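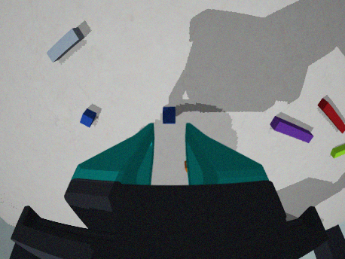 Renders: Tuva Fjeld, Lillell project

Jolari cell, simulated. Setup notes

The wrist view looks down on the blocks with both fingers in sight. Load the gripper model first, then the table.

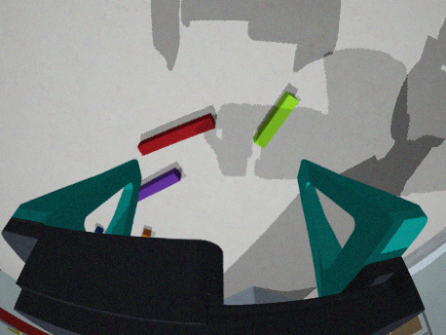

Keep the fingers open at reset. If the view is moved after a change of the gripper model, put back the saved pose and render again. Do not correct it by hand.
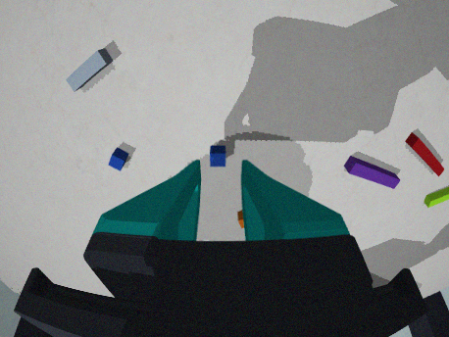
Shadows stay switched on. The render seed is 39. Please send faults to Sølve Hellström.

Last checked: January 14, 2023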